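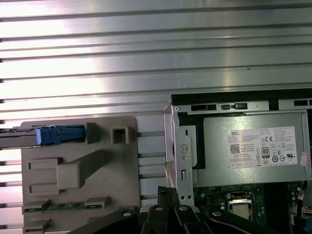 Ribbed aluminum and a blue latch on a gray drive bracket.

Reading time: 3 minutes

Changes to Game Broadcasts and Listener Access for the Remainder of the Junior Season

23/02/2023

The Broleck Junior Hockey Association has approved a revised broadcast plan for the remaining home games of the regular season and for all playoff rounds. The plan applies to the audio stream, the pregame program and the archive of past games. Member clubs received the full text with their monthly packet and are asked to share the main points with players' families.

All home games at the Enriquez Arena will now be carried live on the association's audio stream. Until now, weekend games were carried in full and midweek games were joined at the start of the second period. Under the revised plan, coverage of every home game opens 40 minutes before the first face-off with a pregame program, which includes the starting lineups, the injury report as released by each club and a short interview with a member of the visiting coaching staff.

Road games will be carried when the host rink can provide a wired connection and a seat with a clear view of the ice. Clubs that host playoff games are required to reserve two seats for the visiting broadcast crew. Where a rink has no press area, seats in the top row of the stands are acceptable, provided that spectators are not standing directly in front of them.

The postgame program has been shortened. It will consist of the final score, the scoring summary, the three stars of the game and one interview per team. Players under the age of 16 may be interviewed only with the written consent of a parent or guardian, and the form must be on file with the club before the game. Coaches may decline an interview after any game without giving notice in advance.

Draft eligibility segment

The weekly segment on draft-eligible players returns for the playoffs and will be heard during the first intermission. Each edition will cover players from both participating teams. Clubs may submit height, weight, position and season statistics for any eligible player. Rankings prepared by outside scouting services will not be read on the air, and commentators have been asked to avoid predicting the round in which a player may be selected.

Archive

Recordings of 802 games are now open to listeners through the Dimo archive page, beginning with the first season of the audio stream. They may be searched by club, by opponent and by season. Several early recordings lack the opening minutes of play, and these are marked "partial" in the list. Clubs holding their own recordings of missing games are invited to offer copies to the association office. Recordings may be used by clubs for coaching and for banquets; any other use requires written permission.

Sponsor announcements

Grirnier remains the presenting sponsor of the pregame program. Club announcements, including raffles, equipment sales and fall tryouts, may be read during the second intermission at no charge. The text should be no longer than 40 words and must reach the association office by noon on the day before the game. Announcements for the October tryout camps will be accepted once the final playoff round has ended.

Questions about the plan should be directed to the association office through the club secretary.

Related items
Playoff Seeding and Tiebreak Rules
Ice Times at the Enriquez Arena
Consent Form for Player Interviews
Officials' Clinic: Registration Open
Equipment Exchange Results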